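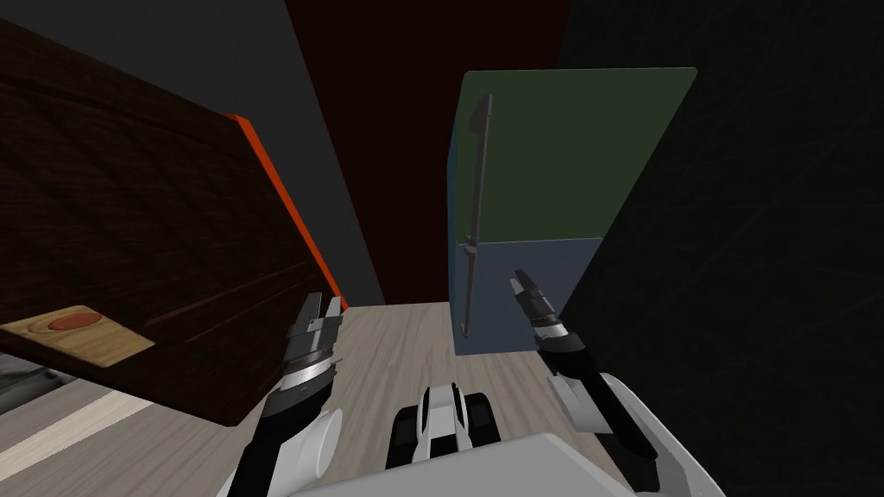

Start position in the simulated kitchen, with the cabinet at left and the refrigerator at right.

Two-arm cell: left arm stopped by collision check at the start position

Posted by Flisham Training Cell
April 2021

Our department maintains a simulated cell for a mobile robot with two arms, which staff use to prepare refrigerator-door tasks before any time is booked on the physical machine. The cell was moved from our previous kitchen layout to the Gakine kitchen layout in February. The robot description, the gripper settings and the controller were carried over without changes.

Since the move, the left arm is frequently stopped by the collision check before the first command is carried out. The right arm, which is the one assigned to the refrigerator handle, is not affected. The log names the left wrist and the brown cabinet with the orange edge strip as the pair in contact. In a run of 200 resets, the log recorded 227 entries for this pair, so in certain resets it is reported more than once.

The rendered view shows the left gripper close to the orange strip, but our operators do not see the two parts touching. The safety distance for both arms is 16 mm. We would prefer not to lower it, as the same file is used for the physical robot.

Guidance is requested on the following points. Should the start pose of the left arm be changed, or the position of the base? Is there a recommended way to confirm what the collision check is measuring? We have already restarted the controller and reloaded the layout.

Reply from Marinho

The rendered view should not be used to judge clearance. The collision check does not work from the surfaces that are drawn. It works from simplified shapes, and these are often larger than the part they stand for, particularly at a wrist with a ridged housing. A gap that is plain to the operator may be very small, or absent, in the check.

Please proceed in this order.

Turn on the display of collision shapes and turn off the drawn surfaces. Examine the left wrist and the cabinet from at least two directions. A single view from the robot's head gives a poor impression of depth, and a part that seems to be beside the strip may be well in front of it.

Next, open the entry for the cabinet and check whether the edge strip has its own shape or is included in one box around the whole unit. In the layouts we maintain, a single box around a cabinet will also take in any small part fitted to its face.

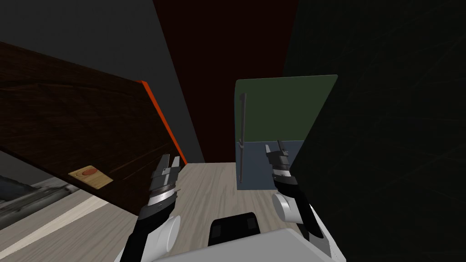 Where a single box is found, replace it with separate shapes for the body, the strip and any plate or button on the front. Save the layout under a new name before making the change, and record the distance for the pair before and after. In our own cell the reported distance at the start pose was 11 mm with the single box, and the stop cleared once the box was divided.

Only if the distance remains below your limit should the pose be changed. In that event, move the base and leave the arm joints as they are. The start pose is referred to by the task files, and a change to one joint will have to be repeated in each of them. A base offset is held in one place. After moving the base, confirm that the right gripper can still reach the full length of the refrigerator handle – a short handle test at the top, middle and bottom is sufficient.

I agree that the safety distance should stay at 16 mm.

Reply from Flita Cell Support

You can add the wrist and the cabinet to the list of ignored pairs. This removes the message and takes one minute. We use this for demonstrations.

Reply from Gakine Layouts

The previous suggestion is not recommended for a cell that is used to prepare work on a physical machine. An ignored pair is ignored for the whole task, including the moment at which the base turns toward the refrigerator, and a real contact would then go unreported.

With regard to the repeated log entries, the check is run once when the layout is loaded and again when the controller takes hold of the arms. The same pair may therefore be written twice for one reset. Please filter the log by reset number before comparing results.

The cabinet in our kitchen layout does use a single box by default. The setting is named "split shapes" and is found under the furniture options. The layout must be reloaded after it is changed.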